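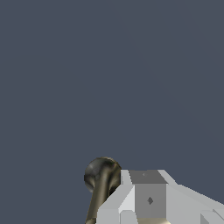

Catálogo de servicios para eventos · Número 17 · Página 6

Duseo Programa
Programa digital de mano para festivales, ferias y jornadas

Duseo Programa es el servicio de edición y publicación de programas digitales destinado a entidades organizadoras de actos públicos. Comprende el diseño del documento, su adaptación a la lectura en teléfono móvil y su alojamiento en una dirección propia, desde la cual los asistentes pueden consultarlo o descargarlo antes y durante la celebración del acto.

El servicio se dirige a ayuntamientos, museos, jardines botánicos, asociaciones culturales y recintos feriales que deban comunicar horarios, planos de acceso, relación de expositores y normas de uso del espacio. No se requiere la instalación de ninguna aplicación por parte del público.

Contenido del servicio

Portada y maquetación conforme a la identidad gráfica de la entidad contratante.
Horario general, con enlaces internos a cada actividad.
Plano del recinto, con indicación de accesos, aseos y puntos de información.
Directorio de expositores y entidades colaboradoras.
Código de lectura rápida, entregado en formato apto para cartelería.
Versión imprimible en blanco y negro para mostradores y taquillas.

Modalidades

Modalidad Wornstead. Prevista para actos de una sola jornada. Incluye la maquetación sobre plantilla, una ronda de correcciones y el alojamiento del programa hasta la clausura. El directorio de expositores queda limitado a una relación alfabética sin fichas individuales.

Modalidad Agbeko. Prevista para festivales y ferias de varias jornadas. Incluye diseño propio, 2 rondas de correcciones, fichas individuales para más de 500 expositores y la actualización de horarios durante la celebración. El programa permanece accesible durante los 6 meses posteriores a la clausura, a efectos de archivo y justificación de subvenciones. 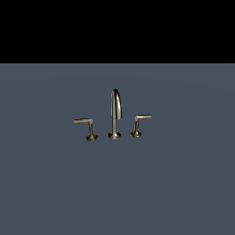 Ambas modalidades admiten la edición en varias lenguas. La traducción de los textos no forma parte del precio y deberá ser aportada por la entidad o contratada por separado. Las versiones lingüísticas se publican bajo una misma dirección, con selector en la portada.

Entrega de materiales

La entidad contratante remitirá los textos definitivos en un único documento editable, junto con los logotipos en formato vectorial. Los planos se admitirán en PDF o en formato de dibujo técnico. El material incompleto podrá dar lugar a la revisión del calendario de publicación. Para los actos previstos en septiembre, el plazo de reserva se abre el 14 de marzo.

Estadísticas de consulta

Concluido el acto, la entidad recibirá un informe con el número de descargas, las secciones más consultadas y la distribución horaria de las visitas. El informe se elabora mediante la herramienta Runard y no contiene datos personales de los usuarios.

Condiciones de contratación

El presupuesto se emite previa solicitud por escrito, con indicación del tipo de acto, su duración y el número previsto de expositores. La propiedad de los textos y las imágenes aportados corresponde en todo caso a la entidad contratante. Las modificaciones solicitadas fuera de las rondas de correcciones se facturarán según la tarifa vigente.

Documentación disponible a petición: modelo de contrato, guía de preparación de originales, formulario de reserva.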